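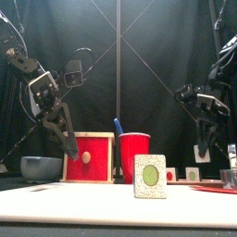 Red box with a round wooden knob.

Wado (also wadu, older spelling) is a mourning custom of the Bañez district. Held on the evening of the burial, repeated in shorter form after 7 days. District population 4,000, most families still keep it in one version or another.

Origin unclear. Edgardo Lagman took it for a leftover of an older harvest vigil; Loubna Nasr disagrees and ties it to the burial societies in Trerkia, where a similiar meal is known. No written mention before the parish notebooks of Remedios Ignacio, who lists the foods and the order of speakers but not the songs.

Course of the evening
Starts after dark. Family sits nearest the door, neighbors along the walls. The eldest relative reads the names of the survivors: children first, then grandchildren, then in-laws. Five songs, unaccompanied. Rice and broth afterward, no meat. Guests leave without saying goodbye, a farewell at the door being considered bad luck for the house.

The seventh-day wado is smaller. Two songs only, no reading. Shoes of the deceased are given away at this point, usually to someone outside the family.

Variants
In Stument the names are read by the youngest person able to read, and the meal comes first. Coastal families hold a common wado every June for people lost at sea. Jacqueline Poulain recorded a version with no singing at all, now beleived extinct.

Decline and revival
Rare in town by the time Sofia Vieira did her survey, funeral homes having taken over the evening visit. Some now offer a room for it.

See also: wake, novena, funeral meal

Categories: Mourning customs | Funeral food and drink | Bañez district | Articles needing more sources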